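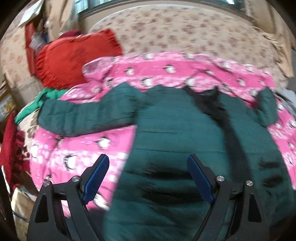 Sasitis Cooking Club - Home Kitchen Group

Tips for cooking without eggs
Updated 07/04/2023

In our house we stopped using eggs in November, after the doctor told us that my younger daughter must avoid them. In the beginning I threw away many cakes. I write down here what I have learned, so other members of the club can use it. I am not a doctor and I speak only about cooking.

Read the package each time
Egg can be in places where you don't look for it. I found it in fresh noodles, in the shine on top of bread rolls, in frozen meatballs and in one kind of vegetable burger. Words such as albumen and ovalbumin also mean egg. A product that was good last month can have a new recipe this month, so I read it again also when I know the box very well.

Flaxseed
Mix one tablespoon of ground flaxseed with three tablespoons of water and leave it ten minutes. It becomes thick and a little slippery. This takes the place of one egg in pancakes, muffins and oatmeal cookies. Grind the seeds fresh if you have a coffee grinder, and keep the rest in the freezer. Old ground flaxseed has a bitter taste and you will find it in the whole cake.

In a white cake you will see small brown points. My children don't mind it, but for a birthday I use something else.

Chickpea water
The liquid from a can of chickpeas can be beaten like egg whites. Choose a can without added salt. Pour the liquid in a small pot and cook it down by one third, then let it get cold in the refrigerator overnight. The bowl must be completely clean, without any fat. With the hand mixer it needs much longer than egg whites, sometimes ten minutes, and a pinch of cream of tartar helps. For meringues the oven must be very low, and they get soft quickly in humid weather. Keep them in a tin with a tight lid.

If you cook the chickpeas yourself, the water is usually too thin. Leave the chickpeas in it for one night in the refrigerator and reduce it after.

A big pot of chickpeas
I soak one bag overnight, throw away this water, and cook the chickpeas in 2,000 milliliters of fresh water until they are soft. My heavy pot weighs 2,225 grams when it is empty. I wrote this number on tape and put it on the bottom of the lid - now I can put the whole pot on the scale and know how much food is inside, without to dirty another bowl. The tape falls off in the dishwasher, so wash this lid by hand.

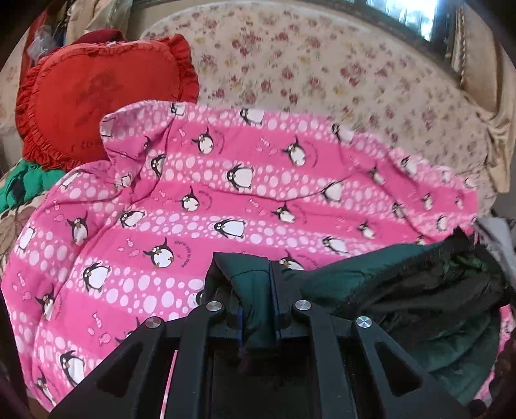
Matte black, with round silver screws

Vinegar and baking soda
For chocolate cake I use no replacement for egg at all. One teaspoon of baking soda goes in the dry part and one tablespoon of white vinegar goes in the wet part. Mix both together only at the end, quickly, and put the cake in the oven at once. Don't stop to answer the telephone. Lola chocolate cake, which is in our club recipe book, is made in this way and it comes out soft in the middle.

Breading without egg
Mix flour and water until it is like thin yogurt, and add a spoon of mustard. Put the meat or the vegetable in this, then in the crumbs. Let the pieces rest 15 minutes on a plate before frying, then the crumbs stay on better. Check that the crumbs are free from egg too, and also the mustard if it is a creamy one.

Binding meatballs
A boiled potato, mashed and cold, is enough for one pound of meat. Soaked bread also works but the meatballs are more fragile. Turn them late and turn them only once.

Yellow color
Many people miss the color more than the taste. A very small amount of turmeric, what stays on the tip of a knife, is enough for pancakes or for noodle dough. With more than this you will taste it.

Cooking in the same kitchen as eggs
If other people in the house still eat eggs, keep separate tools. We have 2 whisks, and the one with red tape on the handle never touches egg. Wash the table with hot water and soap. A dry cloth only moves the egg to another place. Wooden spoons I would keep apart too.

Still to test: custard with cornstarch, and the Mishra rice dumplings, which in my recipe ask for one yolk.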